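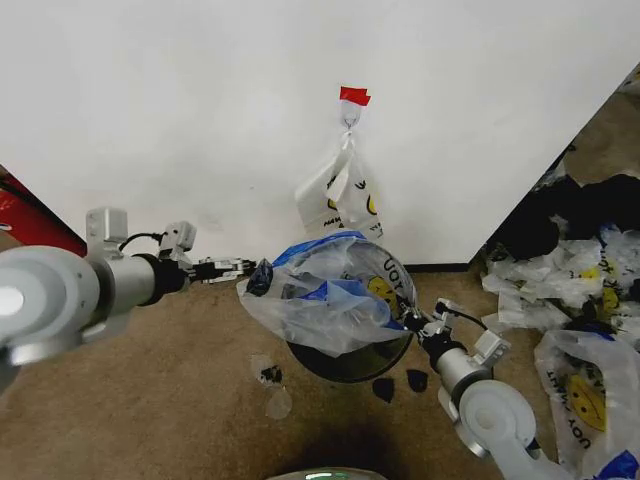
One gripper has the bin by its rim, with a bag partway in.

The Long Way Around a Trash Bag

Malou Vestergaard has changed the bag in her kitchen trash can thousands of times, and until she came to work at Kárason she couldn't have told you a single thing about how she did it. She can tell you now, at length, and if you sit down with her over a cup of the lab's very strong coffee she will, starting with the way you rub the plastic between thumb and finger to find out which end is the opening, and the small puff of air you give it with a flick of the wrists, and the thing you do with your knuckles to push the liner down along the inside wall once the edge has been folded over. She does it in the air as she talks. By the time she got to the knuckles I had put down my cup and was doing it too.

The lab is on the upper floor of a low building in Rivow, a town you'd probably pass through on the way to the coast, and the project she works on there is called Tamska. Tamska is a training method. It doesn't belong to any one robot, though for most of the past year it has been tried out on a two-armed machine and a small round bin, and it's meant to address a trouble that anybody who teaches robots by demonstration will recognize with a sigh.

The usual way goes like this. A person steers the arms through a job, from the beginning to the end, over and over. All of that is recorded, and a program is trained to produce the same sort of motions when it sees the same sort of things. It works nicely for picking up blocks. It works less nicely for plastic bags, which don't hold a shape for anybody, and the reason Vestergaard gives is one I keep turning over. People who are good at a job make tidy recordings. They seldom let the bag slide off the rim, or put a fold over the wrong way, so the program sees very little of what a bad moment looks like. Then it's on its own, the bag slips, and it is somewhere it has never been.

"It would carry on politely with the next step," Vestergaard told me. "The liner was on the floor and it was tucking the edges in."
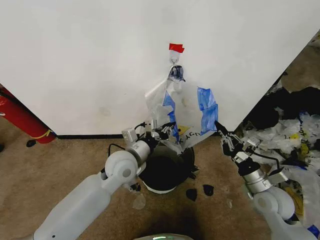 A clear bag on the wall hook, held at its lower edges by both grippers.

What the group settled on, after a good deal of arguing and one whole winter of what Poul Thorlacius calls the wrong kind of patience, was to stop collecting complete jobs. For Tamska, an operator starts the job and is interrupted. A tone sounds at a moment picked by the software, which might fall while the bag is coming off the hook, or when it's half open, or when one side is over the lip and the other side isn't. The operator lets go of the controls and walks away. A second operator sits down cold, looks at whatever has been left, and has to go on from there. Sometimes this person is interrupted as well, and the bag passes along again, getting more crumpled each time.

There are 356 recordings in the set now. Only 71 of them run from start to finish in one pair of hands, and the rest are these handoffs, which range from almost done to very sorry indeed. I was allowed to try one (it was the middle of the afternoon, and I think everyone wanted to get a little fun out of the visitor), and what struck me was how slowly I began. I looked for a long while before I moved anything. I nudged the plastic just to see what it was attached to. According to Thorlacius that is precisely the stuff they're after, and a fluent person starting from a neat beginning hardly ever produces it.

The recordings are then sorted by how each one ends up, and not by what was being attempted, so that the program can take a poor start from one operator and join it to a decent finish from another. There's a fair amount of mathematics in the joining. Vestergaard drew it for me on the back of a delivery slip, and I kept the slip, and I'm afraid I've understood about as much of it as she feared I would. The part I did follow is that the program keeps asking which recorded moment the present one most resembles, and it's allowed to go backward. If the liner has come off, then as far as Tamska is concerned we are simply earlier in the job than we were a minute ago, and off it goes again.

In the trials the group ran in March, the handoff version got the liner seated in 65 percent of attempts. A program trained the older way, with the same number of recordings, managed fewer than half. It's a pleasant gap to have, and the paper says so in one modest sentence before moving on to several pages about what went wrong. 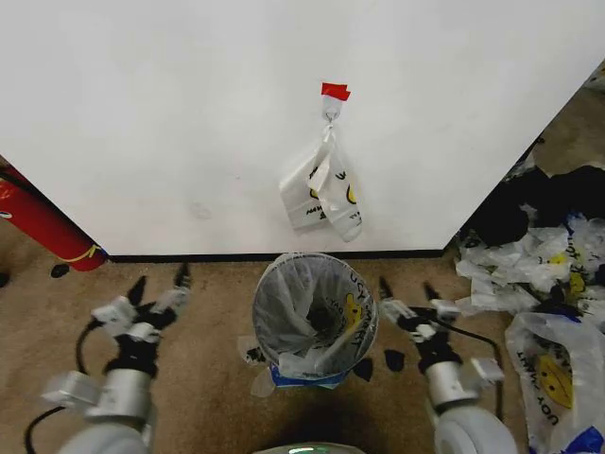

Unnur Ketilsson isn't persuaded that the handoff is what did it. Give people an interruption, she argues, and you've also given them a slower pace and a fresh pair of eyes, and either one could account for the gain; she would like to see the trial repeated with a single operator who is interrupted, has a cup of tea, and comes back to the same bag. Until then she would call it a promising way to collect data and leave the word "method" out of it.

Vestergaard takes this well, better than I would have. She thinks the tea experiment is a good one, and it's on the list for the fall. She does point out that the group tried simply asking its operators to slow down, early on, and what they got was the same tidy recordings at half the speed. But she grants that asking people to be slow and making them be puzzled are different, and that nobody has pulled the two apart yet.

There are plainer difficulties too. Thin plastic clings. Two layers will lie so flat together that a camera sees one, and a gripper closes on both, and from then on every motion is the right motion applied to a bag that can't open. Tamska goes backward and tries again, as it was taught, and it may do this for longer than is comfortable to watch. Frida Hjaltadóttir has been working on a rule for when to give up on a bag and fetch another. She's found that operators disagree wildly about it. Some will fuss with one stubborn liner until their shoulders ache, while others toss it aside after a single bad pinch,

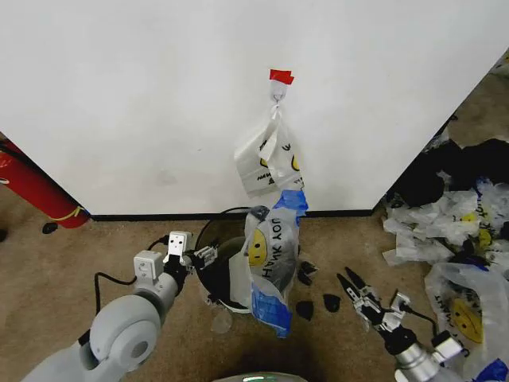
and a program trained on both kinds of people picks up a sort of wavering that belongs to neither. For the moment she has settled on a simple limit, two full returns to the opening step, after which a new bag is called for. She doesn't like it much. It throws away bags that were very nearly there, and she would rather the program learned to feel, through the pull on the fingers, whether the layers were beginning to part. That means adding force readings to recordings that were made without them, so she has started a smaller set of her own, and it's growing at the speed such things grow when one person is doing them between other duties.

A company named Clikel, which cleans offices, has been up to Rivow to have a look. Arnar Fogh came with a long sheet of questions, and most of them, as Vestergaard remembers it, were about bins. Would it do a square one? A tall one with a lid? One that somebody had already poured soup into? She had to say she didn't know to nearly all of it, and she told him so, and he wrote that down next to each question and asked if he could come again next year.

The square bin has been bought, at any rate. It was still in its wrapping by the stairs when I left, and Vestergaard, holding the door for me with her foot, was explaining to Thorlacius how corners change the folding, with both her hands up in the air, pulling an edge over.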